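4. 접기 과제: 바지는 왜 아직 사람의 일인가

4.1 과제 설정

가사 로봇 논문의 서론은 대체로 빨래 개기로 시작해서 컵 옮기기로 끝난다. 본 연구도 처음에는 그 전통을 따를 뻔했으나, 공동 저자 Sum-yee Yuen이 컵은 이미 충분히 옮겨졌다고 주장하여 바지로 돌아왔다. 이 절에서는 바지 접기 과제의 정의와 시연 수집 절차, 그리고 학습된 정책 Tristum이 거둔 다소 겸손한 성적을 보고한다.

과제는 단순하다. 침대 위에 놓인 긴바지를 직사각형에 가까운 형태로 접는다. 사람에게는 설명이 필요 없는 일이지만 채점표에는 설명이 필요했고, 우리는 '직사각형에 가까운'이라는 표현을 두고 토요일 하루를 썼다. 최종 기준은 다음과 같다. 두 다리가 포개져 있을 것, 허리단과 밑단이 접힌 몸체 바깥으로 늘어지지 않을 것, 그리고 마지막 접힘이 손을 뗀 뒤에도 풀리지 않을 것. 세 번째 조건은 King-fai Su가 추가하였다. 이 조건이 없던 예비 실험에서는 성공률이 훨씬 보기 좋았다.

시연은 손에 쥐는 그리퍼 두 개를 양손으로 조작하여 수집하였다. 작업면으로는 실험실 탁자 대신 실제 침대를 택했다. 탁자는 평평하고 단단하며 무늬가 없어서 기계에 지나치게 친절하다. 침대는 눌리고, 이불보는 천과 함께 밀리며, 무늬는 옷의 윤곽선과 경쟁한다(그림 1).

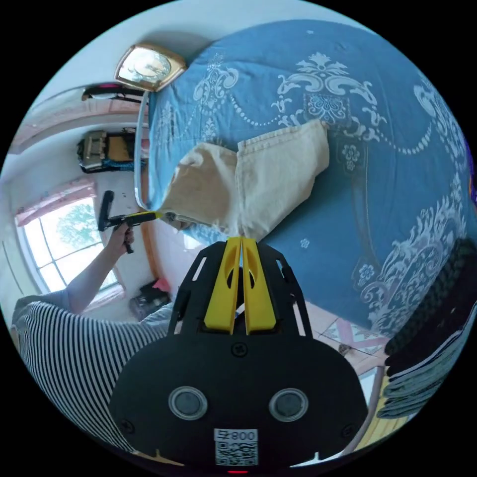
그림 1. 무늬 있는 파란 침대보 위의 베이지색 바지와 양손 그리퍼 작업.

수집된 시연은 모두 1128회이며, 이 가운데 331회는 검수 과정에서 제외되었다. 제외 사유의 대부분은 접는 도중 바지를 놓친 경우였다. 검수를 맡은 Tariq Sandhu는 놓쳤다가 다시 집는 동작이야말로 로봇이 배워야 할 것이라며 일부를 되살리자고 제안하였고, 우리는 그 제안을 향후 연구로 접어 두었다. 이 논문에서 한 번에 깔끔하게 접힌 몇 안 되는 것 중 하나이다.

4.2 바지가 어려운 이유

수건과 비교하면 사정이 분명해진다. 수건은 네 모서리가 있고 어느 모서리를 집어도 크게 틀리지 않는다. 바지에는 허리단, 밑단, 가랑이, 주머니가 있으며, 로봇은 그중 가랑이를 유독 좋아하였다. 두 다리의 경계가 만드는 주름을 밑단으로 오인하기 때문인데, 오류 사례를 하나씩 들여다보면 오인이라기보다 취향에 가까워 보인다.

두께도 문제이다. 허리단은 여러 겹이고 다리는 앞뒤 두 겹이므로, 손가락이 같은 힘으로 닫혀도 한쪽은 미끄러지고 다른 쪽은 침대보까지 함께 집힌다. 침대보를 집은 정책은 대개 이를 알아차리지 못하고 바지와 침구를 한꺼번에 접으려 한다. 채점표에는 이 경우를 위한 칸이 없어서 Siu-ming Yeh가 '과잉 성취'라는 항목을 새로 만들었다.

접힘 상태의 판별 역시 까다롭다. 한 번 접은 바지와 두 번 접은 바지는 위에서 보면 크기만 다른 천 덩어리이고, 접는 방향에 따라 뒷주머니나 벨트 고리처럼 단서가 될 만한 부분이 드러나기도 하고 숨기도 한다. 사람은 방금 자기가 한 일을 기억하므로 이 문제를 겪지 않는다. Tristum은 50프레임의 관측 이력을 참조하는데, 접힌 횟수를 기억하기에는 짧고 추론을 느리게 하기에는 충분한 길이이다.
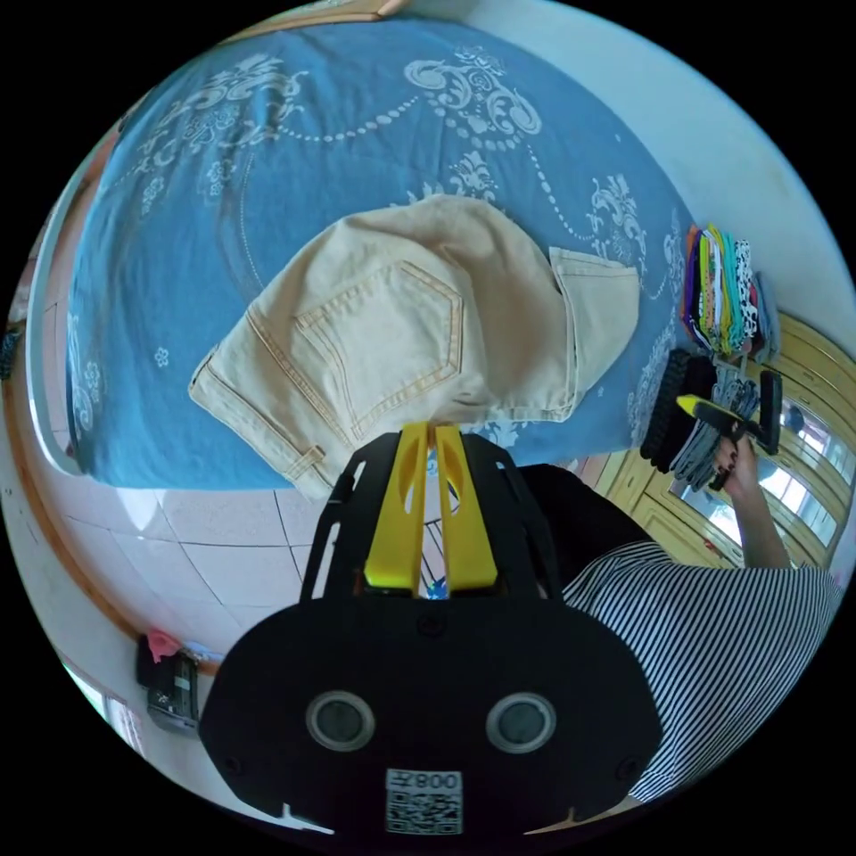
그림 2. 뒷면이 위로 놓인 밝은 베이지색 데님 바지.

4.3 결과와 비용

학습에는 Primport 서버를 사용하였고, 평가는 수집 때와 다른 바지로 진행하였다. 면바지에서는 첫 번째 접기까지 대체로 무난하였다. 두 번째 접기부터는 오차가 쌓였다. 첫 접기에서 손가락 한 마디만큼 어긋난 밑단은 두 번째 접기가 끝날 무렵 몸체 밖으로 당당히 나와 있었다. 데님은 형태를 오래 유지한다는 점에서 유리하였으나, 그것은 잘못 접힌 형태에도 똑같이 적용되는 장점이었다.

비교 방법인 Usitz는 접기 전에 옷을 펴는 동작을 따로 수행한다. 펴기가 끝난 뒤의 접기는 우리 방법보다 안정적이었다. 다만 펴기가 언제 끝났는지를 스스로 판단하지 못하는 경우가 있었고, 한 시행에서는 제한 시간이 다 될 때까지 이미 펴진 바지를 정성껏 쓰다듬었다. 관찰하던 Ho-yin Pan은 이 시행의 성실성 점수를 별도로 매기자고 하였다.

시간 비용도 적어 둔다. 정책 학습과 평가에 들어간 연산은 합계 1936 GPU시간이다. 같은 시간 동안 한 사람이 접을 수 있는 바지의 수를 계산하려다가, 연구비 보고서에 불리하게 쓰일 수 있다는 지적이 있어 그만두었다.

그렇다면 기계는 빨래를 갤 수 있는가. 현재의 결과에 비추어 우리의 대답은 '수건이라면, 그리고 급하지 않다면'이다. 바지의 경우에는 첫 번째 접기를 기계에 맡기고 나머지를 사람이 마무리하는 분업이 가능하지만, 나머지를 하러 온 사람은 대체로 처음부터 다시 접는다. 이 경향은 저자들 사이에서도 예외 없이 관찰되었다.

다음 절에서는 파지 실패를 손가락 끝의 미끄러짐과 접촉 위치 오차로 나누어 분석하고, 허리단을 먼저 찾게 하는 보조 손실의 효과를 살펴본다.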